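Ticket 144 - Small display cabinet, sliding door sticks halfway
Status: open (was closed in May, reopened)
Site: Vurkthorpe shop
Priority: low, then medium, now low again

27 Nov 2021

Reopening this. Left door on the counter cabinet is sticking again, same place as before. Slides fine from closed, gets to the middle, drags, stops. Push harder and it jumps, then you've got it open with a bang. Right door ok.

What was done in May, for whoever picks this up: both doors out, track brushed, candle wax along the bottom groove. Worked for the summer. Started going stiff when the heating came on, I think. Didn't write down the day, sorry.

Tried so far this time:

Hoovered the track. Got a fair bit of grit and one staple out. No change.

Wax again, bottom only. Better for an hour or so then back to how it was.

Swapped the doors over. The stick stays on the left side, it does NOT follow the door. So the door is fine and it's the track or the frame. Should of done this one first.

Emptied the cabinet and tried again. Slightly better empty. Not cured.

Put a spirit level on the counter. Level. Put it on the top of the cabinet, bubble off a touch towards the back. Didn't have anything to measure how much.

Rang Felten, who supplied it. Long wait, then told it's out of warranty and that the doors are "a free-running fit" and should not need any lubricant. Asked what the gap at the top should be. They'll get back to me. Asked again about a spare bottom track, they do one, part 79-L, but only in the 600 length and you cut it down yourself. Not ordered yet.

Asked Gashi (the joiners, they did the shelving out the back) if they'd look at it. Yes, but not till they're next over this way, no date given.

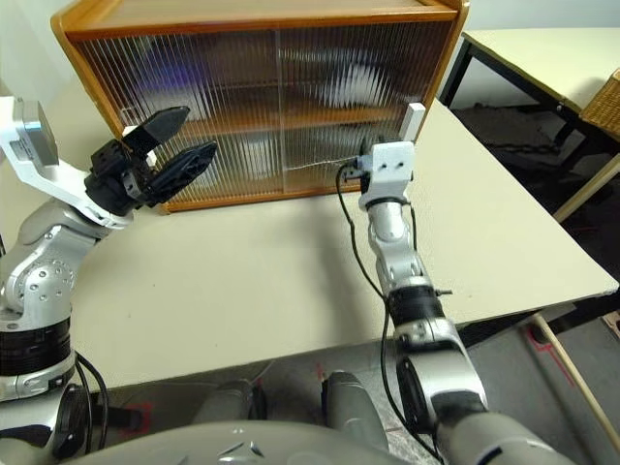

Don't put any more wax on it, came the answer from the Mirau branch, we had the same style of cabinet with the fluted doors and wax made it worse in the end. Picks up dust and goes to a sort of paste. Clean it all out with warm soapy water and an old toothbrush, dry it properly, then run it dry for a day before you decide anything. Also check the TOP groove. Ours was sticking up there and we spent a fortnight scraping away at the bottom one.

Right. Doing that. Notes as I go.

Doors out. Lift up into the top groove, swing the bottom towards you, down and out. Front one first. If it won't lift, slide it along a bit and try again, don't lever it with a screwdriver (there's already a dent from somebody doing that).

Bottom groove: old wax in there, grey, came out in crumbs. Toothbrush, then a cotton bud for the corners, then kitchen roll. Took ages.

Top groove: looked clean. Ran a finger along and there's a rough bit near the middle, like a lump under the finish. Can't really see it, you can feel it though. That's the spot where it sticks, near enough.

Tried the door with only the top edge in the groove, holding the bottom clear. Drags at the lump. Tried with only the bottom edge in, runs lovely. So it's the top. Mirau were right.

Folded a bit of fine sandpaper round a lolly stick and rubbed the lump, light, ten strokes, test, ten more, test. Stopped when the drag went. Wiped out the dust with a dry cloth. No wax.

Doors back in. Left door now goes all the way with one finger. Still a faint scrape at the middle but it doesn't stop.

Loaded the shelf up again. Scrape slightly louder. Still moves. So the top is probably sagging a hair under weight, or the frame has moved, which would fit with the bubble being off. Heavy stuff had been piled on the lid for weeks so that may not of helped. Have moved it to the floor.

To do:
- leave dry, no wax, no spray polish anywhere near the grooves
- nothing heavy on the lid
- try the door first thing with the heating off, then again after dinner, and put both on here
- hold off ordering 79-L, the bottom track isn't the problem
- still want the top gap figure off Felten, chase
- Gashi to check the frame for square if they turn up

Update, later same day. Felten rang back. No figure for the top gap, but the woman on the phone said lumps in the top groove are usually finish that has pooled and dried, and sanding is fine as long as you don't go through to where the door sits loose. Cost of a new top rail is 33 plus delivery and it's glued, so not a quick swap. Leaving that.

Tested again before locking up. Left door ok, right door ok. Scrape still there.

Dropping to low. Leaving open till it's had a full week with the heating on.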